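OK, kitchen reorganizing thread, because I am three cabinets in and having way too much fun!

Everything came out onto the counter this morning. Every pan, every bowl, the lids that belong to pots I gave away years ago (why did I move house with those??). The pile was glorious.

First discovery: 30 inches of shelf next to the stove that I'd filled with takeout tubs. Prime real estate! The tubs are gone and the cooking pots get to live there now.

Biggest star of the day is the cream pot with the lid. I'd shoved it behind the rice cooker and sort of forgotten how much I love it. That big round belly! The little flat handle sticking out at the side! 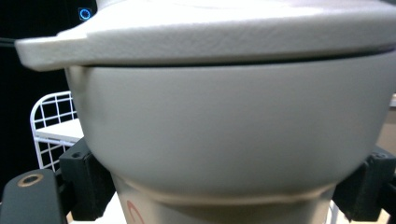
So it gets the front spot, lid on, at elbow height. Soup season is ages away and I do not care, I'm making my aunt's lentils in it tonight.

Randa Sfeir told me years ago to store things by how often you reach for them and forget about matching sets. She was so right. My cups are a total mismatch up there and I can grab any of them with my eyes half shut.

Second discovery: I own four vegetable peelers. One is good. The other three are going in the box for Sepehr, who just got his first apartment and has exactly one fork.

Shelf liner update: bought 50 feet of it, used maybe a third. If you live near me and want some, shout, it's the plain ribbed kind and it cuts with regular scissors.

Still to do: the spice drawer. I opened it, saw three jars of cumin, and closed it again. After lunch!

Someone asked about the lentils, so yes, recipe coming later. Lots of onions. More than you think. Keep going.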